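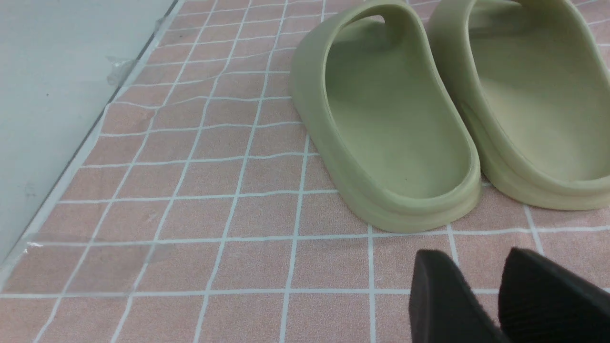 発表者ノート:発泡EVA一体成形品の寸法収縮と保管条件
(Femley社内技術セミナー、金曜午後の部、持ち時間13分)

スライド1 表題
名乗りは簡潔に。共同発表者のSiiri Savolainenは質疑のみ参加。配布資料は最終版ではない。表3の単位に誤記があり、訂正版は9月中に共有フォルダへ置く。

スライド2 対象範囲
サンダル類に使う架橋発泡EVAの一体成形品に限定する。貼り合わせ底、PU発泡、射出TPRは扱わない。「発泡ゴム」という呼び方は店頭では通用するが、本日は材料名で統一する。

スライド3 収縮の区分
収縮は二段階に分けて説明する。
一つ目は成形直後の収縮。金型から出た成形品は膨張し、冷却とともに縮む。金型寸法と製品寸法の比はここで決まる。
二つ目は後収縮。出荷後、倉庫、店頭、車内などで進む。返品理由の「きつくなった」はほぼこちらに対応する。
両者を混同した質問が毎回出るので、図の左右を指して区別すること。

スライド4 後収縮の機構
独立気泡内のガスが膜を透過して抜け、内圧が下がる。同時に、成形時に凍結された配向が温度上昇で緩和する。前者は遅く、後者は速い。温度が高いほど両方とも加速する。
式は読み上げない。係数の導出は付録Bに回す。

スライド5 試験条件
試験片はNieminenの定常ロットから採取した。左右一組を同一条件に置き、測定は足長方向と足幅方向。
加熱槽の設定は66℃、保持後は室温で一晩放置してから測る。取り出し直後の値は採用していない。熱膨張分が残り、収縮を小さく見積もるためである。
比較用に、同形状で未加熱の組を暗所に保管した。

スライド6 結果
足長方向の収縮が足幅方向より大きい。甲のストラップ部は肉厚が薄く、本体との差が出やすい。ストラップの付け根にしわが寄るのはこの差による。
縦壁が高い形状では、かかと側の縁が内側へ倒れる傾向がある。底面の長さだけを測る検査では見逃す。測定点をかかと縁の上端にも置くよう提案する。
ここで一度区切り、聴衆が図を追えているか確認。

スライド7 アニール工程
Drostumineの設備で実施した予備加熱の結果。80℃で処理した組は、その後の加熱試験での寸法変化が明らかに小さい。
ただし表面の艶が変わる。つや消し仕上げの品番では色調差として検出され、淡色ほど目立つ。寸法と外観のどちらを優先するかは品番ごとに決める必要があり、本発表では結論を出さない。
処理時間の質問が来たら、槽の風速と積載密度に依存すると答える。数値だけを持ち帰らせないこと。

スライド8 梱包の影響
積み重ね荷重と温度の組み合わせ。箱の最下段では、収縮に加えて底の反りが出る。かかとを互い違いに入れる現行の梱包は、縁の一点に荷重が集中する。
仕切り紙を入れた案は反りに有効だったが、一箱の入数が減る。費用試算は物流側の担当なので、聞かれても答えない。

スライド9 測定上の注意
・非接触測定を推奨。ノギスは縁を押し込む。
・採取ロットは最低でも成形日を変えて複数とる。
・測定室の室温を記録する。空調の停止後に測ったデータが一部混じっていたため除外した。
・Cerkardの解析ソフトは輪郭の平滑化が既定で有効になっている。切ってから読み込む。

スライド10 未解決事項
再生材を配合したときの後収縮。気泡径のばらつきが大きく、現在の試験片数では方向差を判定できない。次回は試験片を300組に増やす計画で、加熱槽の予約は済んでいる。
着色剤の影響も未確認。濃色品は日射下で表面温度が上がるため、槽内試験だけでは実使用に対応しない。

質疑用メモ
Q 縮んだ製品は加熱して戻せるか。
→ 戻らない。型に入れて再加熱すれば形はある程度矯正できるが、抜けたガスは戻らず、クッション性も回復しない。
Q 消費者向けの表示はどうすべきか。
→ 高温になる車内や暖房器具の近くに置かない旨の記載で足りる。文案はSavolainenが持っている。
Q 靴用サイズ表の公差は見直すのか。
→ 本日の範囲外。規格担当の会合で扱う。

時間が押した場合はスライド8を飛ばし、9の箇条書きを先に出す。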